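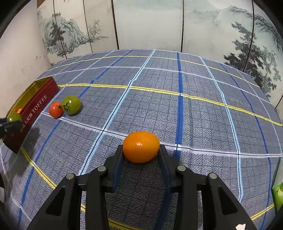 Right hand on the small orange fruit, left one over the toffee box with a green tomato.

Thread: Right finger creeping open on hand-held gripper – pins or pads?

stivari_bench
Tue 27 June
Quick one before I strip this down and regret it. Pair of hand-held grippers, black bar linkages, dark blue pads. Pic at top. Job is fruit into a box, small stuff, tomatoes and little citrus. Left one is fine. Right one closes ok but then the right finger eases back a touch while I'm holding. Not every time. Worse after lunch when it's been going all morning.

Done so far – wiped pads, checked trigger cable, nipped up the outer pins. No change. Don't want to swap the whole linkage if it's a 2 minute job.

Anyone had this?

KhoaL
Outer pins are the wrong ones to nip up imo. Inner pair takes the load on the squeeze. Take the trigger off, hold one bar still, wiggle the fingertip. If it moves before the bar does, it's the inner pin.

stivari_bench
Will try tonight. How much wiggle is too much?

KhoaL
If you can feel it, too much. Sorry, not scientific. A new one has none.

weidemann_d
Disagree with Khoa, I'd look at the pads first. Smooth skin on that orange thing, shiny tomatoes, and a pad that's gone hard will let a fruit roll a hair under load. Looks just like the finger opening. It isn't, the fruit has moved. Put a bit of dowel in it instead and see if it still creeps. Dowel doesn't roll.

KhoaL
He said the finger eases back. Not the fruit.

weidemann_d
He said that, yes. I said the same thing in March and spent a weekend on pins that were fine.

stivari_bench
Fair, I could be wrong about which is moving. It's small. Dowel test it is.

H. Leung
What did you wipe the pads with? If it was the citrus degreaser out of the Bament tub, stop. It left ours glazed. Warm water, drop of washing up liquid, dry with a lint free cloth, leave overnight. Not on the radiator.

stivari_bench
... it was the Bament tub.

H. Leung
Well then.

siu_m_tsang
Can I ask about the cloth. Checked thing with all the stripes. Does it slide about? We had a cloth on ours and the box walked a bit every time somebody caught the rim, and people ended up gripping harder to make up for it. Knackered the pins in no time. Clips round the table edge sorted it.

stivari_bench
Not clipped, no. Never thought of that. Box does get knocked, the near rim mostly.

weidemann_d
Box is at an angle too. Any reason? Left hand comes in over the side, looks like. Square it up and you'd have less twist on the wrist.

siu_m_tsang
I'd leave it at an angle. Squared up, both hands want the same bit of air. Did a whole week that way and clashed fingers constantly.

weidemann_d
Depends on the reach. Mine's square, no clashes.

siu_m_tsang
You've got longer arms than me Dirk

Yen-ting S
Coming back to the pins. Please nobody put oil on them. Read it on the old Gridia board, tried it, oil crept onto the pads and that was a set of pads in the bin. Dry PTFE, tiny bit, on a cotton bud, pads covered with tape. Then work it up to 90 times open and shut and wipe off what comes out.

KhoaL
Agree on dry. I don't bother taping the pads though.

Yen-ting S
You will the first time you slip.

H. Leung
Also stivari, bottom of the right outer bar, little white patch near the edge of your photo. Chip, or something stuck on? Can't tell from here. If the bar's chipped I'd want to know before you load it again.

stivari_bench
Good eye, hadn't clocked it. Will have a look when I'm back at the bench.

stivari_bench
Right. Results, bit rushed, got to lock up.

White mark – bit of old label glue. Came off with a thumbnail. Bar underneath fine.

Dowel test – still creeps. Less than with fruit but definately there. So Dirk half right, Khoa half right.

Wiggle test – inner right pin has play. Inner left on the same gripper is solid. Swapped the right for a spare from the Siu kit, the one with 7 pins in a bag. Had to ream the bush slightly, tight fit.

Pads – washed the way H. Leung said, sitting out overnight. One does feel glazed if you drag a finger accross it.

KhoaL
You reamed the bush?? Check it again in a week. If it's gone oval the new pin will be loose as well.

stivari_bench
Only a whisker. But yes, will check.

weidemann_d
Half right will do me. Change the pads on both sides while you're at it or they'll grip differently.

H. Leung
Wash first, see how they are dry. Pads aren't cheap and they often come back.

weidemann_d
Glazed ones don't, in my experience.

H. Leung
Mine did.

stivari_bench
Pads back on this morning. Held the dowel, no creep. Held an orange, no creep. Cloth clipped on two sides, box left at an angle for now. Still a slight difference in feel between left and right so I've ordered one pair of pads, will fit them to the right gripper if it comes back. Bament tub has gone under the sink.

Yen-ting S
Did you do the PTFE?

stivari_bench
Yes. With tape.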